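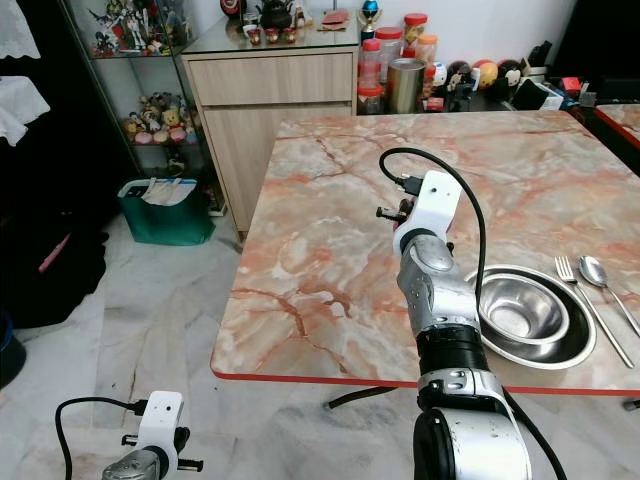 Chez Drenora, on mange entre les peluches et les figurines

Le salon de thé Drenora a rouvert en juin avec une salle refaite. Shobha Unnithan, la gérante, a gardé ses tables carrées à dessus marbré, bordées de rouge, et les a rapprochées pour les repas à plusieurs. Le couvert reste simple : un bol en inox, une assiette plate assortie, une fourchette et une cuillère.

La théière et les petites tasses rouge et or ont leur place sur le meuble en bois clair. Les figurines, elles, occupent l'étagère vitrée - la gérante les collectionne depuis l'adolescence.
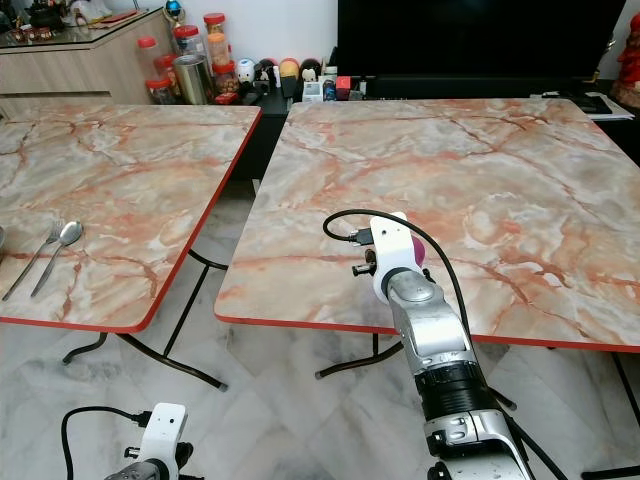
Les travaux ont duré cinq semaines. Marietjie Oosthuizen, de l'association de quartier Tridinis, a aidé à trier la vaisselle avant la réouverture. Les pièces en double seront vendues 2 euros l'une, sur place, à partir de 14 heures. Le service du midi reprend aux horaires habituels.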